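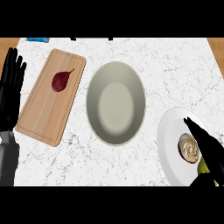 A red pear on a cutting board.

Golnar Hashemi started drying fruit the winter her second oven broke. The repair was going to cost more than a used dehydrator, so she bought the dehydrator.

"I had a tree's worth of pears in the garage and a bakery order to fill," she said. "I sliced all of them and ran the machine day and night. The power bill was ugly."

She now sells dried fruit under the name Plovon, mostly to coffee shops and two grocery stores. In a good fall she goes through 200 pounds of pears a week. She buys from a grower named Vlasta Rusnák, who picks them hard and keeps them in a cold room until Hashemi has space.

"People wait too long with pears," Hashemi said. "You press near the stem. If it gives a little, cut it that day. If the middle is soft, make sauce."

She leaves the skin on and cuts the slices thick, which puzzled some of her first customers. Thin slices dry faster, but she doesn't care for them.

"They're chips. I wanted something you have to chew — my grandmother's were like leather and we fought over them."

The business nearly closed in its second year, when a store dropped her and left her with 33 cases already packed. She sold them from a folding table at the Sunday market, cutting the price every hour. A few of those buyers still order from her.

Hashemi works alone except from September to February, when Yi-chun Yip comes in to run the slicer. Asked if she plans to move to a bigger kitchen, she shook her head.

"I looked at one. The rent was 5 times what I pay, and the sink was smaller."

She has persimmons coming next, and she isn't sure yet what to charge for them.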